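The club that teaches a robot to lay the table

Sosto is the sort of robotics club you could walk past for years without spotting. I'd heard of it from a friend of a friend, who told me there was a student team picking up chopsticks over and over again and calling it homework, and obviously I emailed that same evening. A reply came back before I'd finished washing up. "Come along," it said. "Wear sleeves you can push up."

So along I went, one warm afternoon in August, and I spent the best part of four hours with the team lead, a second-year engineering student who would much prefer that I wrote about the project and left names out of it. Fair enough! I'll call her the team lead, and everybody else in the club can be everybody else in the club.

The project is called Mosquera. It's their entry for the Tindotton Challenge, a student competition where each team brings a robot arm that has to tidy up and lay out household things it has been taught to handle. Last year Sosto entered with a tin-sorting robot and came seventh from the bottom (her words, said with some pride). This year they wanted to do something with cutlery.

"Chopsticks were my idea and I've been made to regret it," she told me. "They're thin, they roll, they're dark, they lie flat on the table so you can't get under them. Somebody said at the first meeting, why don't we do mugs? And I said mugs are boring. I think about that a lot."

I asked how you go about teaching a robot to pick up a chopstick at all. I had a picture in my head of people typing furiously.

"There's a bit of typing," she said. "Mostly it's hands. You hold the gripper yourself, one that's built to be held by a person, and you do the job with it. Pick up, move, put down. The camera on it sees what the gripper sees, and we get a record of how your hand moved and when you closed the fingers. Do that enough times and you've got something the arm can learn from. We call each go a demo. Pick up the chopstick, that's a demo. Drop the chopstick, swear, do it again, that's a demo and a half."

How many is enough, though? She laughed at me. When we spoke they had 940 demos they were happy with, out of 3148 recorded.

"People hear that and think we're hopeless," she said. "But a lot of them are from the first fortnight, when we hadn't agreed on anything. One of us was picking the stick up by the end, one of us by the middle, one of us was sort of scooping. The poor model doesn't know there are three people in there with three opinions. It just thinks humans can't make up their minds."

They ended up writing a rule sheet, which she fished out of a folder for me. It's one side of paper and rather sweet. Come in slowly. Open wide before you get there. Grip near the middle. Don't talk with your hands while you're recording (that one is underlined). Put the tool down at the end of a set and go and have a drink.

Then I got to have a go, and I was terrible. I want that on record, as I'd gone in thinking it looked easy. The trouble is that your own fingers know such a lot. When I pick a pencil up off a desk I don't think about it, I sort of roll it and pinch it and my nails do half the work. With the gripper you've got two fingers, they open and they close, and that's your lot. I chased one chopstick right across the cloth. My second try was better and my third was a disgrace.

"Everyone does that," the team lead said kindly. "You're reaching with your elbow. Move your whole body. Pretend you're carrying soup."

Pretending to carry soup helped more than I'd have guessed.

We talked for a while about working in pairs, which was the bit that interested me most. A lot of the Mosquera tasks want two grippers, one on each side, and getting two tools to behave over the same small patch of table is its own skill.

"It's like patting your head and rubbing your tummy," she said. "If you're right-handed your left side goes to sleep. You'll be doing something lovely and careful on the right and the left one is just hanging there with its mouth open. So we practise on the left by itself. I brushed my teeth left-handed for a month. I don't know that it helped, but I told everybody to do it and they did."

I asked whether the cloth was part of the plan, and she was delighted to be asked, because apparently it had been a whole argument.

"Bare tables are awful. Things skid, and you get shine off the top. We tried a tea towel, then a yoga mat, and then we went to felt. Grey felt is the best thing we've bought. It grips a bit, it doesn't glare, and it's cheap. The one thing against it is that dark sticks on grey aren't the easiest thing to see when the light goes, so we try to stop before evening. We don't always manage it."

And the soft pads on the fingers?

"Foam! Hard plastic on a round stick is no good at all, it pings off. With foam you get a bit of squash, so you can be slightly wrong and still hold on to it. I'd put foam on everything if they let me."

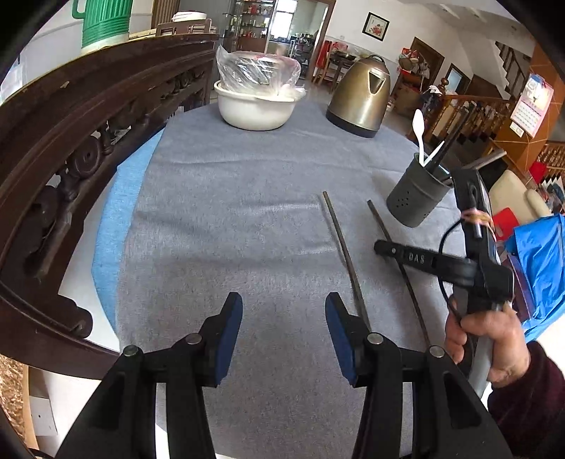
Why they don't use a lab

I'd assumed a project like this would happen in a white room with a badge on the door. Sosto does have the use of a teaching lab, she said, and they spent the first part of the year in it. The results were gorgeous. Then they took the arm to a different room for a trial run and it fell to bits.

"It had only ever seen one wall," she said. "One wall, one bench, one lamp. Move it ten steps down the corridor and it had no idea where it was. So now we record in proper houses, with staircases and kettles and calendars and somebody's shopping on a chair. You want clutter. You want the model to learn that the clutter isn't the job."

I said it must be strange asking people to lend you their dining table for the day.

"They're lovely about it. They do want to tidy up first, though, and we have to beg them not to. I've had a full conversation with someone's gran about leaving the washing-up bowl exactly where it was. She thought I was being polite."

The club's only sponsor, Zorkatel, helps with storage for the recordings and otherwise leaves them to it. The budget for everything else this year is 300 pounds, and she could tell me where nearly all of it had gone. A good deal went on felt and foam. Some went on train fares. There was a line in the spreadsheet that said only "sticks (more)".

The dull bits

I always like to ask people what the boring part of their job is, as it's generally where the work is. She didn't have to think.

"Watching it back. Every demo gets watched by somebody who didn't record it, and they mark it keep or bin. You can't do your own, you're too soft on yourself. It's hours of looking at a chopstick. I dream about it. We've a rule that you do up to an hour and then you have to go outside."

Resetting the table is the other one. Every time a demo ends, somebody has to muddle the things up again before the next, and people are surprisingly bad at being random. Left alone, they'll put the stick back in much the same place at much the same slant, and the robot ends up only able to find chopsticks that live there. For a while they drew positions out of a hat. These days they've a little script that tells them where to put things, though she admitted the hat was more fun.

"We had a new member who kept lining everything up neatly between goes," she said. "Really neat, parallel, beautiful. I had to take them aside and ask them to be messier. I've never had to say that to a person before."

What happens when it goes wrong

I did want to know how the arm was getting on, since all I'd seen was the human end of things. She made a face, then a better face.

"It's good at spoons. Spoons, it's brilliant, you'd hire it. With chopsticks it gets there, but it dithers. It goes down, thinks about it, comes up, goes down again. We found out that's our fault. We all hesitate just before we grip, every one of us, and it has picked that up as if it's part of the job. It's copied our nerves."

So part of the summer has gone on recording cleaner approaches, with no hovering. I tried one of those as well. Hovering is very hard not to do! You get close and everything in you wants to stop and check.

I asked what she'd tell another student club that fancied having a go at this, and she gave it some thought while she hunted for the lid of her pen.

"Agree how you're going to do the task before you record anything. Write it down, one page. Start with something fat and easy so you get a win early on. And do mugs. Please, just do mugs."

Would she do mugs next year, then?

"No," she said. "I'd like to try string."

The Tindotton heats are later in the autumn and the team will be recording most weeks until then. If you're a student and you'd like to join, they take complete beginners, and they're especially keen on left-handers. Email the club and expect a quick answer.

Posted 2023-09-01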